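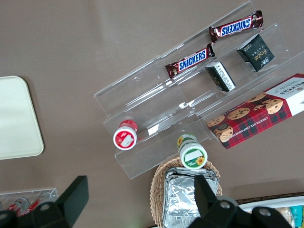 Do the tiered stands stay on the snack table through the winter?
They stay until February, when the meeting looks at them again, and the sweets can remain on them until then.

Vostomthorpe Hall, Snack Table Meeting
Saturday, December 21, 2024

Chair: Ottavio Caruso

1. Last minutes. Accepted, though the chair noted that "sales are expected to improve" had been written in three sets of minutes running and asked that it be left out from now on.

2. Clear stands. The claim at the last meeting was that steps would make people buy more. The chair asked to see any proof of this. None was offered. It was agreed that the Snickers are easy to spot on the top tier. The Walkers chocolate chip shortbread is too long to share a shelf with much else, and two members doubted anyone wants a full box during a break. No more boxes to be ordered for now.

3. Jars. One has a red label, one has sunflowers. Both lids have white stickers. Members could not agree whether buyers read stickers on lids. Left open.

4. Basket. Foil trays may go in the wicker basket, if whoever brings one writes down what is in it. The chair does not expect this to happen.

5. Supplier. Jeveo's offer of a bigger stand for 27 dollars was read out. Turned down, 6 to 2. Amato has not replied.

Next meeting in February.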